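The Last Bus Out of Mistton

Wrote this on my lunch, all in one go, so go easy on me.

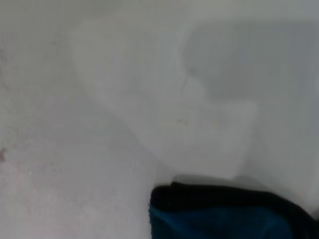 Mostly white and gray, a little teal in the corner.

The bus was supposed to come at ten. It was past eleven and the snow had eaten the road.

She had a ticket to Lolwood and 145 dollars in her boot. One bag. The bag had her father's radio in it, a Fekico, the old kind with the dial that sticks. No clothes to speak of. She'd packed like a person leaving a fire.

The man behind the counter had his coat on already.

"Not coming," he said. "Arellano's closed up top. They shut the pass."

"It says ten on the board."

"Board's always said ten."

She sat back down. He looked at the clock, then her, then the clock. Took his coat off again. Put the coffee back on, which she hadn't asked for and he didn't mention.

Three hours. The vending machine hummed. She ate crackers and thought about the house, how quiet it had been that morning, the kettle still on the stove where he left it. Her brother wanted to sell. He had a number and he kept saying the number – 3000 down and the rest by June – like it was a prayer. She'd said fine. She'd said it so fast he asked if she was sick.

"What's in Lolwood?" the man said.

"A job. Maybe a job."

"Maybe."

"They said come and we'll see."

He nodded like that was plenty. Poured two cups. His hands shook a bit and some went on the counter and he wiped it with his sleeve.

She got the radio out. Don't know why. Plugged it in by the door under the map, turned the dial, nothing, turned it the other way. Static. Then a voice way down in it, a man reading road closings, town after town, slow as church. Her father used to fall asleep to that. Every winter of her life, that voice coming thru the wall.

"Same guy," the counter man said. "Must be a hundred by now."

They listened. Route 25, closed. The pass, closed. Mistton to Lolwood, closed untill further notice.

She laughed. It came out wrong and then she was crying, and the man got very busy with the lids for the cups, straightening them, a whole stack of lids.

After a while he said, "There's a cot. In back. It's not much of a cot."

"I'm okay here."

"Okay."

He turned the big light off and left the small one. She lay down on the bench with the bag under her head and the radio going low on the floor. Ticket in her fist. Number 2678, she knew it by heart now, she'd read it so many times.

Sometime before morning she heard a plow. Far off, then not so far.

She sat up and started putting on her boots.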